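Sarstead reuse depot takes over old carpet showroom

The Sarstead reuse depot will open at its new address on Sedgwick Street in August, after four years in the back half of a bus garage.

The depot takes in unopened household goods and packaged items that stores and families no longer want, sorts them and passes them on to anyone in town who asks. It moved out of the garage in the spring when the lease ran out. The new space, a former carpet showroom, has a loading door on the alley side and more than twice the shelf room.

"We were stacking things in the hallway by the end," said Lionel Tapley, who manages the depot. "If a big drop came in, you had to move three carts to get to the sink."

Work on the building took most of the summer. The front counter was taken out, the lighting was replaced and a ramp was added at the street entrance. Much of the showroom carpet was in good shape and has been left down. The town paid for the ramp, and the rest came out of the depot's own savings and a grant from Prodport, a packing supply firm with a warehouse on the north side of Sarstead.

Sorting has already started. Goods arrive mixed, often straight from a store's back room, and go into deep open bins before they are separated by type. Food is checked for dates and damaged seals. Anything that can't be given out is recycled where possible, and the rest goes to the town transfer station.

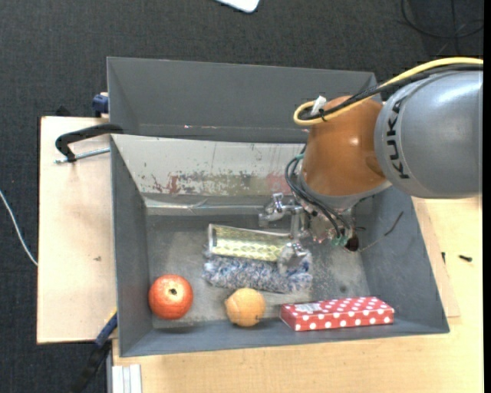 Items in one of the gray bins at the depot.

Small packages are the slowest part of the job, Tapley said. A case of canned soup can go on a shelf in a minute, but a bin of single packets and wrapped odds and ends has to be gone through one piece at a time. Many come without an outer box, so there is no case label to go by.

The bins have high, smooth sides, which keeps small things from spilling when they are moved. They were bought used and show it, but Tapley said he had no plans to replace them this year.

The depot handled up to 2,000 items a week at the old garage during its busiest stretch last winter. Tapley expects the new building to manage that without the evening shifts that were needed then. Those shifts ran until 9 p.m. and were hard to fill.

Cyril Hollis, who lives on Sedgwick Street and runs the shoe repair shop across from the new entrance, said he was glad to see the lights on again. The showroom had been closed since its owner retired, and the windows had been papered over.

"It was a dead corner," Hollis said. "People would park there and walk somewhere else. My only worry is the trucks, and they tell me those will use the alley."

Deliveries will be limited to mornings under an agreement with the town. Drivers have been asked to turn in from the river end of the alley and to shut off their engines while unloading. The agreement will be looked at again after five months.

Pickup will work much as it did before. Residents can come in without an appointment and do not have to show proof of income. Each household may fill one bag per visit. A separate shelf near the door - mostly soap, toothpaste and diapers - can be used during any open hours and does not count toward the bag.

The depot is asking people who drop off goods to keep food apart from household items and to leave the original wrapping on. Glass jars should be packed upright. It cannot take opened packages, medicine, or anything that has to be kept frozen, although Tapley said a used chest freezer has been offered and may be in place by the winter - the wiring in the back room has to be checked first.

Opening hours will be posted on the door and at the Sarstead library. Until then, donations can be left at the alley entrance from 8 a.m. to noon.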